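**Wultholm wash kits: progress report, June 2021**

Hi Takeshi,

You asked for something shorter than last time, so I'll try! The big news is that we've settled on a soap dish, the packing table is set up the way we want it, and the kits are going out. Numbers first, then the stuff that's still bugging me.
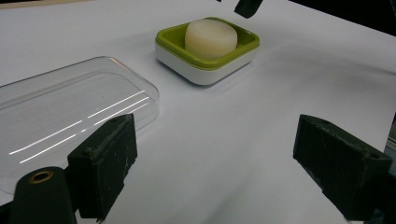
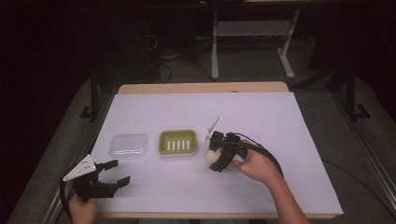
*The green and white dish on the papered table, with clear plastic to the left of it in both pictures.*

**Where we are**

We've packed and delivered 1,274 kits to 11 drop-in sites. The grant target is 3,563 by December, so there's a good stretch left, but the first few weeks went on choosing things and I don't expect to spend that time again. Deliveries to the sites have been easy. Packing is the slow bit.

**The dish**

You'll remember we started out with a flat one from Otex, and people told us (loudly, in a couple of cases) that the soap turned to mush in it. The new one is from Metico. It's a bright green tray that sits in a white base, and the tray has raised ribs across the middle so the soap isn't lying in its own puddle. It costs a little more. I moved the difference over from the printing line and you'll see that in the spreadsheet.

I love the green, by the way. A woman at the north site said she could find hers on a crowded shelf without her glasses on, and that's the best review we've had.

Round soap was my idea and I'm still a bit nervous about it. It looks great in the dish, with that narrow edge of green showing at the front and sides, but a thick round bar takes up more height than the flat ones did and we've had to rethink what goes on top of it in the bag. The washcloth used to go there. Now it goes down the side, folded in thirds.

**The clear boxes**

These are for the small loose items: cotton swabs, hair ties, the little comb. Clear was the right choice and I'd fight for it again. You can check a box without opening it, and so can the person who gets it. My one complaint is the lids. Put a clear lid down on white paper and it pretty much disappears, apart from the shine on it. I've gone looking for one that was right by my elbow more than once.

Dewulf can do the same box with a colored lid. I've asked for samples but I haven't ordered anything, and I won't until you've had a look.

**The table**

Covering the top with white paper has been a real improvement. It's cheap, it comes off when it gets grubby, and crumbs of soap show up right away. We tried a vinyl cloth before that and everything slid around — the dishes especially. I'd like to keep buying the paper, so I've added it as its own line in the budget. Until now it was hiding under "misc."

The packing order is now dish, then soap, then box, then cloth, then card. We went back and forth on whether the box should come first. It shouldn't. New people kept packing the box and then having to lift it out again to get the dish flat on the bottom.

**Still to sort out**

- Card text in larger print. The draft is done, but I need you to okay the wording.
- Unscented soap for the sites that asked. Metico doesn't sell soap, so I'm getting prices elsewhere.
- Storage. Twelve more cartons of dishes are due and I have shelf space for maybe half of them.

If you could get back to me on the lids and the card before I place the next order, that would be a huge help. The updated spreadsheet is in the shared folder, and the paper is on line 12.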